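Do Sorting Blocks Need a Fancy Board?

Every spring the Isville toy library gets a wave of requests for sorting sets, and every spring somebody forwards us an article claiming the right set will have a toddler doing geometry by summer. We have our doubts. We have also been lending these things out for long enough to have opinions, so here they are.

Start with the price. The Pramora set in our catalog came to 60 dollars with its tray, and the tray is where most of that money went. It has a molded slot for each piece. Kids fill the slots twice, maybe three times, and then the tray becomes a hat or a boat. The blocks stay in use much longer without it.

Printed blocks are the other route. Plenty of families with access to a 3D printer make their own, and the Baidoo shape files are the ones we get asked about most. They're fine. The claim that you can print "100 learning games" from them is a stretch, as most of the games are the same one in a different color. Sort by shape, sort by color, start over.

What we would check before printing anything:

Size. If a piece fits inside a toilet paper tube, don't give it to a child under three.

Edges. Star points can come off the printer sharp. Run a thumb along them, and sand if you need to.

Color. Two shapes in one color make a better puzzle than a different color for every shape. When each shape has its own color, a child can sort the whole pile without looking at the shape at all.

Then there is the question of what to put them on. Momach sells a padded play mat for this, and it slides around on a bare floor and bunches up under the star pieces. A plain butcher-block board does the job better. It gives you a flat surface and enough space to keep the groups apart, and pale wood makes strong colors easy to pick out. Check the thrift store before you buy a new one.

Green cylinder and green star side by side, with a red star in its own group farther up the board.

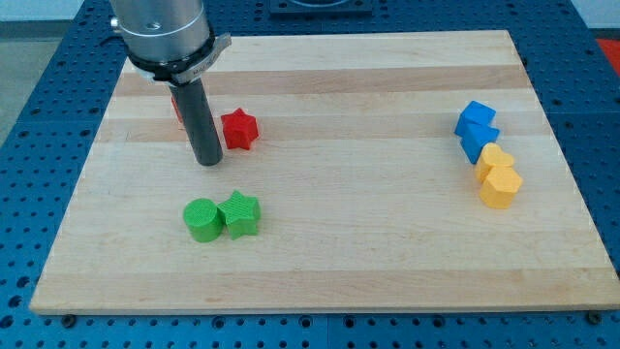 Borrowing a Set

Sorting sets go out for two weeks and can be renewed once. Ask for bin 545 at the desk if you want blocks only, or bin 801 if you still want the tray. Please count the pieces before you bring them back, and wipe them down with soapy water. The dishwasher warps the printed ones.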